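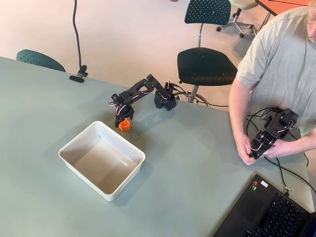
Section 2. Before You Order

2.1 What this section covers

Read this section before you send anyone a purchase order. It deals with buying a Bedent leader-and-follower pair, finding a place to put it, and making the money last until the first usable recordings. Assembly starts in Section 3. If your boxes have already arrived, read this one anyway and find out what you forgot.

2.2 Decide what you are buying

A Bedent station is two arms. You move the leader by hand and the follower copies it. Every year a few customers order one arm, to be thrifty, and then write to ask which end of it does the copying.

1. Write down the task in one sentence. "Pick up a small block and put it in a tub" is a good sentence. "General manipulation" is a grant application.

2. Weigh the heaviest object in that sentence. If it comes to more than 93 grams, stop and call us about the Raju arm, which costs more and is worth it. The standard Bedent will lift a heavier object for a while and then sulk.

3. Choose a kit. The Bedent Pair includes a leader, a follower, two power supplies and the cables to join them. The Bedent Pair Plus adds a spare servo set and a better bag.

4. Add one spare gripper servo, even with the Plus. It does most of the work and takes most of the abuse.

Note: The laptop is not included. Neither are the table, the clamps, the tub or the patience.

2.3 Measure the table

1. Pick a table you can keep. A station that gets packed away every evening has to be recalibrated every morning, and that time comes out of somebody's budget.

2. Allow 800 mm of clear depth in front of the follower base. Put the tub and the objects inside that space, and nothing else. Coffee is something else.

3. Leave room at the edge for the operator to stand with the leader arm in both hands. Most people start out sitting and are standing within the hour.

4. Check the thickness of the tabletop against the clamp jaws before ordering clamps. Glass tops are not supported, in either sense.

Caution: Route cables so that the operator's sleeve and the follower's elbow can't reach them. Servo wires pulled out during a session are not covered by the warranty. We can tell.

2.4 Work out the real cost

The price of the arms is the number everyone remembers, and it is the smallest surprise in the project.

1. Start with the kit price on your quote.

2. Add $500 for what we call the drawer: clamps, extension cords, tape, USB cables longer than the ones supplied, and a second set of hex keys to replace the set that will leave the building.

3. Add operator hours. Satish Sundaram in our support group suggests budgeting around 18 hours per operator before you keep any recordings. The early ones are mostly a record of someone learning to let go of a cube.

4. Add props. Plastic tubs and small colored blocks are cheap, so buy several of the same kind at once. Shops change their tubs without consulting you, and a slightly different tub halfway through the project is a nuisance to explain later.

5. Leave a line for repairs. If your finance office objects to a blank line, write "consumables."

Note: Customers in shared spaces should also ask who pays for the power outlet. This sounds silly until October, when facilities does its annual walk-through.

2.5 Place the order

1. Send the quote number, the plug type and a delivery address with a human being at it to your Esavano dealer.

2. Ask for both arms in one shipment. Split shipments from the Drostska warehouse save a little on freight and have a gift for arriving in the wrong order.

3. Name one person who will sign for the boxes and check the packing list the same day. Claims for missing parts go to Ikechukwu Bako at the dealer desk, who will want the list, the serial numbers and a calm tone.

4. Keep the foam. Returned arms must travel in it, and socks have been tried.

Caution: Do not power either arm before completing the servo check in Section 3.2.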